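What the box station changed on second shift
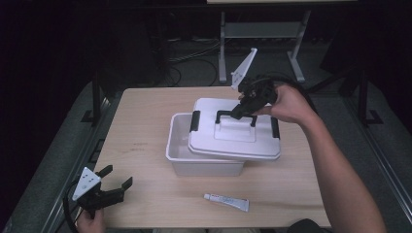
Margit Bognár
Process technician, Palden packing site
October 9, 2022

Opening a storage box by hand takes one motion. Recording it with hand-held grippers takes longer: one gripper goes to the carry handle, the other stays free for the tub or whatever goes in it, and the cables have to stay clear of both. We log lifts at the bench and the Zendale arms on the line are trained from the logs. The count stood at 3,853 usable lifts when I exported the set.

The lids are the hard part. A folding handle lies flat if it is left flat, and the jaws need it upright. A lid set down askew is a different problem from a latched one, so we record both. Small tubes go in the set too.

Before June, 15 people packed on second shift. The number is the same now, but four of them work the recording bench in rotation and the rest run the line at a lower manual rate. Pay grade did not change. I think it should have, and I have put that in writing.

Aranka Vörös has packed here longer than I have and was moved to the bench first. Her complaint was wrist load. Packing spreads the work over the whole arm, and holding a gripper level does not. We cut the sessions to 40 lifts with a break between them, and she now sets the pace for the group.

Open items: cable routing at the bench, a second table height, and who signs off on rejected recordings. At present it is me, and I am behind.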